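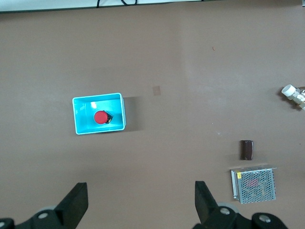
Clearing the big table, one tray at a time

I have been promising myself since the clocks went back that I would get the big table clear before the end of November, and this week I very nearly managed it. If you have been reading for a while you will know the table I mean, the brown one in the back room, which I bought for cutting fabric and which has had almost no fabric on it in two years. It has had seed catalogues, a sewing machine with its insides out, most of a bicycle lamp, and for one whole spring a jigsaw of a harbour that I never finished (too much sky). What it hardly ever has is any table showing.

So I am rather pleased with all that brown! I had forgotten what a nice soft colour it is, somewhere between mushroom and milky cocoa, and how restful it feels to walk past in the morning with a cup of tea and nothing calling out to be dealt with.

The method, if you can call it one, came from my friend Hiba Nassar, who has moved house more often than anyone I know and has become very firm about objects. She told me to stop sorting into piles, which I love doing and which only ever gives me more piles, and to use one tray. You put a single thing in the tray, you decide where it lives, you take it there, and you come back with the tray empty. I said that sounded terribly slow. She said yes, it was, and had I got somewhere to be?

The tray I settled on is the bright blue one, a proper swimming-pool blue with good thick rims you can get your fingers round. It came from Cultdale, the hardware place by the station, as part of a set of 12 in all sorts of colours, and I have lost track of most of the others. I think there is a green one under the tomato pots. I like this one best because you can't mislay it. Put it down on a brown table and it fairly shouts at you.

The first evening was easy, all pencils and receipts and a great many buttons of the shirt sort. The second was slower. By the third I was down to the awkward things, the ones with no obvious home, and that is how the red stop button ended up having the tray to itself for a good long while. It's a handsome thing, with a round shiny cap like a boiled sweet and a little black base underneath, and I couldn't for the life of me decide whether it belonged with tools, with electrical bits, or in the drawer I call "useful" and everyone else calls something ruder. I went and made soup. When I came back it was still sitting there, looking important. It has gone in with the electrical bits, in the old Gendis biscuit tin, and I have written it on the lid so that I don't spend next winter hunting for it.

The fitting with the white cap and the metal thread is still on my list. It had been creeping towards the far side of the table all week, mostly thanks to my elbow, and I suspect it wants to go in the box with the plumbing odds and ends. That box is full. I would have to sort the box first, and you can see how a person ends up with a harbour jigsaw out until June.

Then there are the cables along the back. I have made peace with the cables. They are thin and black and they loop about as they please, and I did once buy a packet of 50 little ties to deal with them, and I have no idea where the ties are. If they turn up in the tray they will get their turn like everything else.

A few of you asked after my last post what I use to clean the surface. Warm water with a drop of washing-up liquid, a soft cloth, then a dry cloth. I tried a spray from Ollinon that smelled gorgeous, all lemons, but it left the top a bit smeary and I went back to the cloth. I still miss bits. There is an orange crumb I walked past several times, and a pale pinky-beige patch in the middle that I took for tape and keep meaning to have a go at with my thumbnail. It can wait for a rainy afternoon.

Next up is the shelf above the radiator, which frightens me a little, as that is where I keep the wool. Hiba has offered to come and be firm in person, and I have offered her lunch. After that I really am going to cut out the curtains for the landing. The fabric has been folded in its bag since the summer, a lovely heavy cotton with a small leaf on it, and it needs every inch of that table. If anyone has a good way of keeping long lengths square while you cut, do leave it in the comments. I have tried tins of beans as weights and they roll.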